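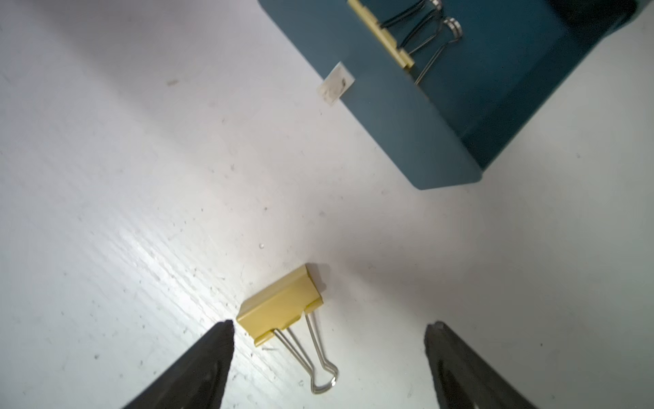
Figura 1. Mola de papel amarelo-dourada sobre um tampo branco.

julho
Relatório do grupo 5, Projeto Integrador

O desperdício de papel na secretaria da escola

Partimos de uma pergunta modesta: quanto papel passa pela secretaria da Escola Moya num semestre e quanto dele alguém lê. À primeira parte respondemos com as faturas do fornecedor, a Trostwood: 4.000 folhas, em resmas de 500, o que dá 8 resmas. À segunda, com o caixote da reciclagem, que é uma fonte menos elegante mas muito mais faladora.

A maior fatia são as circulares. Cada uma sai em papel, segue por correio eletrónico e é afixada no átrio, para o caso de alguém ter escapado às duas primeiras. Vêm depois os requerimentos em duplicado. Perguntámos para que servia o duplicado e mostraram-nos o arquivo dos duplicados — arrumadíssimo, diga-se.

Os dossiês presos com molas portam-se melhor do que os agrafados. Desmontam-se sem rasgar e o verso das folhas ainda serve para rascunho. Foi assim que escrevemos a primeira versão deste relatório, no verso de uma circular sobre a poupança de papel.

Propomos acabar com o duplicado e passar as circulares para a plataforma Pusano, que a escola já paga e usa sobretudo para mudar a palavra-passe. A direção pediu-nos que entregássemos a proposta impressa, em 5 exemplares. Imprimimos frente e verso.

Limitações: não contabilizámos a sala de professores, onde a impressora esteve avariada durante boa parte do estudo, com efeitos excelentes no consumo.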